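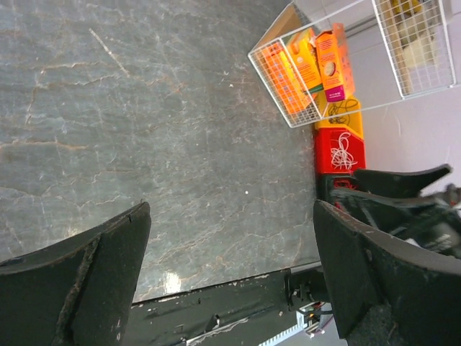 Frequency capping

Frequency capping is a practice in advertising that limits how many times the same person is shown a particular advertisement within a set period. It is used mainly in digital display, video and social media campaigns, although similar limits existed earlier in print and broadcast planning. A cap is normally written as a number of exposures over a unit of time, such as two impressions per user per day, and may apply to a single advertisement, a group of advertisements or an entire campaign.

The term is distinct from average frequency, a reporting measure obtained by dividing total impressions by the number of people reached. A campaign may show a modest average frequency while a small part of its audience sees the advertisement many times. A cap sets a ceiling for each individual and so affects the uneven end of the distribution more than the average.

Background

Media planners have long accepted that repeated exposure helps an audience remember a message, and that the benefit of each further exposure tends to shrink. In broadcast advertising, control over repetition was indirect. A planner could choose stations, programs and time slots, but could not prevent one household from seeing the same commercial several times in an evening.

Digital ad servers made individual limits possible by storing an identifier in the browser or on the device and keeping a count against it. Early systems counted only the impressions delivered through one server. Later systems allowed buyers to set limits across several publishers, provided the purchases passed through the same buying platform.

Types of cap

Caps are commonly set at one of several levels. A creative-level cap limits a single version of an advertisement and allows other versions to continue running. A line-level cap covers all advertisements bought under one set of targeting rules. A campaign-level cap covers everything the advertiser is running for a given purpose, and an advertiser-level cap extends across campaigns. When more than one cap applies, the strictest limit usually decides whether an impression is served.

The time window matters as much as the number. A limit of 60 impressions per month permits heavy repetition over a few days and silence afterward, while a daily limit spreads delivery more evenly. Some platforms also enforce a minimum gap between exposures — a method known as recency control — so that a viewer does not meet the same commercial in consecutive breaks. 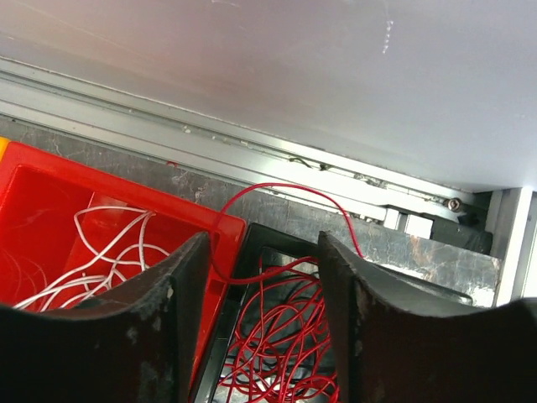
Recency control is most often found in streaming television, where an hour of programming may contain only a few breaks and a shortage of competing advertisers can cause the same commercial to fill several of them. Publishers in this field may apply their own limits in addition to those requested by the buyer.

Setting a limit

There is no generally accepted ideal frequency. The suitable number depends on the complexity of the message, the length of the campaign, the familiarity of the brand and the format used. A new product may need more exposures than an established one. Short, intrusive formats such as video shown before other content are usually given lower limits than small banners at the edge of a page.

A published teaching case concerning Olard, a maker of kitchen storage, describes a regional campaign in the Butden area that ran without a cap. The most heavily exposed user identifier recorded 380 impressions. The company's agency, Semeniuk, then introduced a limit of two impressions per day and moved the unspent budget to audiences that had not yet been reached. The case is generally used to illustrate the difference between average and individual frequency, and its authors caution that one identifier may represent a shared device.

Limitations

The accuracy of a cap depends on the platform's ability to recognize the same person. Users who clear their browser storage, refuse tracking or move between a telephone, a computer and a television may be counted as several people. Actual exposure can therefore exceed the stated limit. Large social networks are able to count across devices when users are signed in, but they do not ordinarily share those counts with one another.

Drekari, a measurement service, classifies the resulting overlap as either known duplication, which can be observed through a common sign-in, or modeled duplication, which is estimated from a panel. The two figures are reported separately.

A cap that is too strict may also prevent a campaign from spending its budget, especially when the target audience is small. Buyers in this position may raise the limit, widen the audience or lengthen the campaign.

See also

Ad fatigue
Effective frequency
Media planning
Reach (advertising)
Share of voice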